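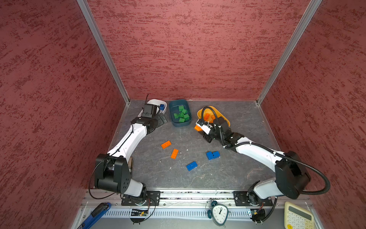

Sorting bricks by color with two arms: how many demos before I train?

Posted by Réka Antal in Data collection

Hi all! I've been building up a set of teleoperated demos for a color sorting task and I'm having a great time with it, but I'd like a sanity check before I sink all of March into this.

The setup is two white arms on one rail, in a cell with dusky red walls and a dark gray floor. Three containers go along the back: white tray for blue, teal bowl for green, yellow-orange bowl for orange. Loose bricks start in the open space between the arms. I drive both arms and record until the floor is clear, then save the episode and scatter the bricks again.

So far I have 299 episodes. A friend who trains on this kind of thing told me to go for 2000 before I even look at a policy, and at my pace that is a LOT of evenings. I'm recording with Onsri and naming the set Dukthorpe (after the street I grew up on, no deeper meaning).

What I can't decide:

Should I always use the nearer arm for a brick, or mix it up? Right now the right arm does most of the orange ones, as the orange bowl is on that side.

Do I keep the episodes where I drop a brick and pick it up again? I've been deleting them.

And is it bad that the containers never move? They have been in the same order since episode one.

Thanks! I'll happily share the set once it's in decent shape.

Vichien Sombatkul

Lovely task, and please don't wait for 2000. Train on the 299 tonight. You'll get a bad policy and you'll learn more from watching it fail for ten minutes than from another week of recording - mine kept closing its fingers a little short of the brick, and I found out I'd been approaching from the same angle nearly every time.

On the arms: pick a rule and stick to it. If the same layout sometimes gets the left arm and sometimes the right with no pattern, the policy can end up hesitating between the two. Nearer arm is a fine rule. What I would change is the scatter. Put orange bricks over on the left and blue ones on the right often enough that each arm has to reach across, and decide ahead of time who gives way when both want the middle.

Keep the drops! As long as you recover and finish the sort, those are some of the best episodes you have. I'd only throw out the ones where you gave up or bumped a bowl out of place. If you still have the deleted ones in a trash folder somewhere, go get them.

Containers: if they'll always be there when you use it, leave them. If you want it to follow color and ignore position, start swapping the order now, while the set is small. I'd also start some episodes with bricks already in the containers, and some with all of them empty.

nistska_fan

more data is always better imo. just record

feseo2

Agree with Vichien on training early. One small thing to add: write down your scatter rule in the notes for each session. I changed mine halfway through a set, forgot, and spent two days hunting for a bug in the training code that wasn't there. Also hold back a few layouts that you never record, so you have something to test on.

Réka Antal

Found 2 of the dropped-brick episodes still in the trash, so those are back in. First training run is going now, and I'm swapping the teal bowl and the white tray for the next session. Thank you both!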